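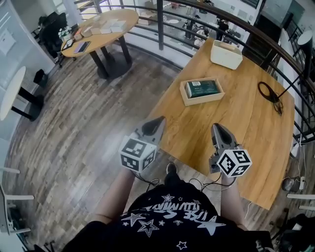
**Trelik Group · Manipulation Data, Petville Lab**

# Su-Handover: paired gripper demos for learning when to wait

Hi! I put this set together to test one fairly narrow idea, and the README is mostly me telling you what I did and where it's rough. Version 2, March.

## The question

When you train a policy on two-handed demos, it picks up where the hands go pretty quickly. What it's bad at is waiting. One hand gets there early, the other is still on its way, and the policy closes anyway. I wanted to know if predicting the *other* hand's pose a little way ahead would fix that (short answer: partly).

## What's inside

- 2,855 episodes, both hands in every one
- 9 task families: tray moves, box handovers, lid work and so on
- pose for each hand, finger opening, wrist video and head video
- a `wait` label on every step, added by hand

Left and right streams share one clock. If you resample, please do both sides together – I lost an evening to that.

## How the poses were made

I start with the marker cubes on the grippers, seen from the head view, and smooth the track with the motion sensor in each hand. When a cube turns away I let the sensor carry it for a short stretch, then drop the segment.

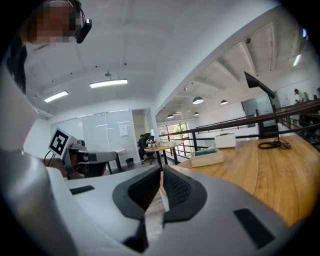

Wrist video is the input I get asked about most, so a few words on it. I feed it in at low resolution with no cropping, and I don't rectify the lens. When a hand tips back, the view can be mostly white ceiling and lights with the table pushed off to one side, and those steps say very little about the task. I kept them in, but the loader has `skip_lookaway=True` if you'd like them gone. The finger pads stay in view there and still tell you the opening, so I wouldn't throw the steps out for grip-only models.

## Result so far

With the look-ahead loss, early closes dropped on handovers and hardly moved on lid work. I ran the comparison on the Cernness split only, with two seeds, so treat it as a hint! The plain baseline config is in `configs/base.yaml`.

## Known problems

- `wait` labels are fuzzy at the start of an episode
- left-handed demos are thin
- faces are pixelated in the video, please leave them that way

Bug reports go in the issue tracker, with the episode ID if you have it.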